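Daly College — Early Childhood Practicum
Unit 2 Handout: The Pretend Kitchen
November 25, 2022

Students are expected to read this handout before the table-setting session in Room 257. The unit carries 50 points, of which 26 are awarded for the written plan and the remainder for the setup itself.

Preparing the table

Cover the full work surface with a single plain cloth and smooth out the larger folds. A solid color is preferred; patterned cloths make small pieces hard for young children to find. Plates are placed first, then food, then any storage pieces. Leave open cloth between items so that a child can reach for one without moving another.

Choosing food pieces

The Kurska sets are stored by meal. For the sandwich activity, take bread and toppings only. Soups, drinks and desserts belong to the December session and should stay on the shelf. Toppings are handled as separate pieces, and children should be invited to name each one before it is added. Accept any reasonable name — a child who calls lettuce "leaves" has answered correctly.

Written plan

State the age group, the vocabulary to be introduced and the order in which pieces will be offered. Plans are due at the start of the session. Students placed at the Prunberg site follow the same schedule. 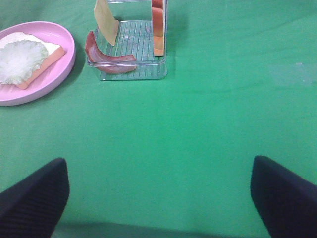
Table Activities: Sandwiches

Toy bread on a pink plate, with a frilly white topping over part of the slice. The clear plastic rack stands to the right of the plate on the green cloth. In the written plan, list two words a child might use for the topping and one question that would invite the next step.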